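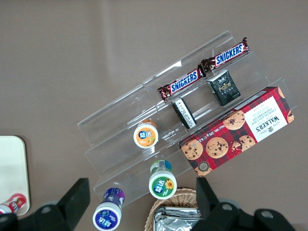
Chocolate, gum and shortbread on the clear stand at Galindo, seen from between the fingers of the gripper.

Siu-ming Cheng sold snacks from a counter for many years before she came to Galindo, and she still keeps the habit of turning every label to the customer. The robot does not have this habit. When I visited on Sat 7 April, she let a box of shortbread stay upside down on the stand, and I could see that it cost her something.

"Before, I would fix it right away," she told me. "Now I must wait, and look if the arm can take it like this."

Galindo is a small company which packs snack orders for offices, night shifts and train crews. It sends out 3,125 orders in a normal week, and most of them are small: one drink, one sandwich, something sweet. Until last May all of this was done by hand in two rows of tables. Then the owner, Laurier Arsenault, signed a contract with Zindell, a firm that prepares two-armed robots for picking work, and one row was taken away.

What changed first was the talking. People who pack side by side talk all day. Ladi Briggs, who has been in the company the longest, says the first weeks with the arms were the most quiet weeks of his life. He did not dislike the robot. He simply had no person on his left side anymore, and he found he was speaking to the radio.

The work itself changed more slowly. Packers became what Galindo calls table leads. A table lead sets out the goods, decides what stands near and what stands far, and keeps one ear on the machine. It is less walking and more thinking, and not everybody wanted it. Two people asked to go to deliveries, and Arsenault agreed. He says no one was dismissed, and the people I spoke with confirmed it, although the two places in deliveries were not filled again in packing.
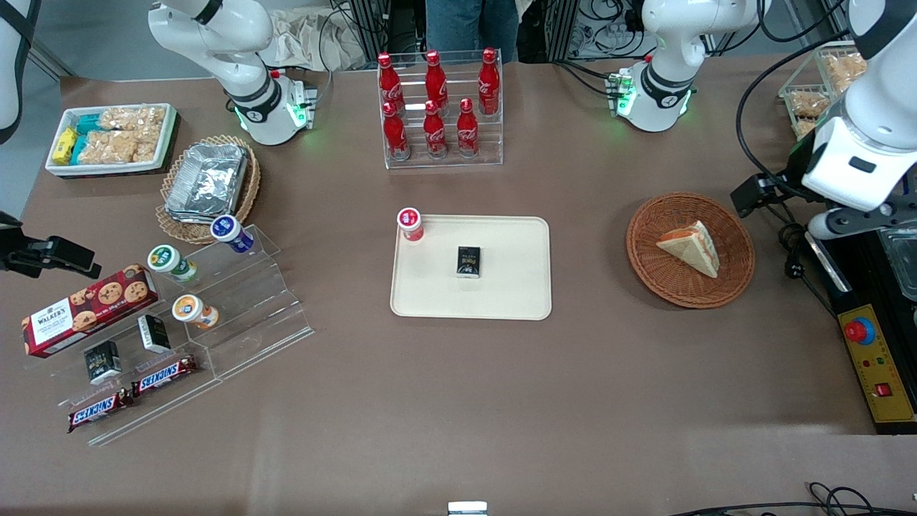

The difficult part for the arms is that snacks are so different from each other. A bottle with a cap is a friendly thing to grip. A chocolate bar is flat, and a sandwich can be crushed with very little force, so the table leads discuss such matters with great seriousness. Cheng believes a bar should lie at an angle. Briggs believes it makes no difference. They have argued about it since winter, and both of them have written their opinion in the notebook which goes to the engineers.

This notebook was the idea of Irena Czerwiński, the shift manager. At first the engineers at Zindell received only numbers, and the numbers said that an item had failed 30 times but not why. Now the people at the table write one sentence in their own words. There are 756 of these sentences already. Some are very short. One says only "too shiny" — and Czerwiński told me it was one of the most useful.

I asked about money, as one should. Table leads earn a little more per hour than packers did, but there are fewer evening hours to take, and for Briggs the two things cancel each other. Cheng earns more. She has also a better back, she says, and she showed me how low the old shelves were by bending down to them.

There is one more thing she showed me. In the break she went to the stand, looked over her shoulder, and turned the shortbread box the right way up.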